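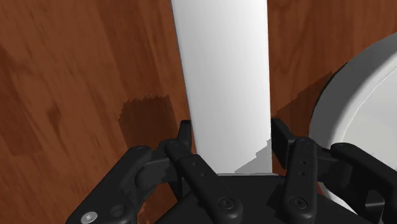
Anastasia Athanasiadis told me I'd cry at my first singing class for people with lung disease, and I laughed at her. I'd gone along to watch! I had a notebook and everything.

3 min read

So. The class meets upstairs at the Brunton, in Ulport, and there were 22 of us that morning, a few with oxygen, one lady with a very glamorous scarf. We started with hissing. Just hissing, like a room full of slow punctures, for as long as we could manage. Then humming, then a silly round in four parts that fell apart every single time (my part, mostly).

I've had COPD since my fifties and I've done the official rehab course, which I liked fine. You walk up and down, you lift your little weights. But I never once hummed it in the car afterward. The singing I've hummed all through February, and I've been doing the long out-breaths on the stairs without being told to.

Is my breathing better? I don't know. My numbers at the clinic are the same as they were in the fall. I do panic less when I get short of breath, and I slept through two nights last week, so make of that what you will.

The crying happened in the last song, an old ferry song from Skuneck that my grandmother used to sing while she did the ironing. I got as far as the second line. Anastasia passed me a tissue and kept right on singing alto.

They're hoping to start an evening group for people who work, with room for up to 100 if they get the big hall. Wear layers, it's drafty up there.

Filed under: Arts & Health, Breathing, Getting Out More

Recent posts
Chair dancing with my sister
What I keep in my clinic bag
The Trarkon choir weekend, part one
Harmonica, week six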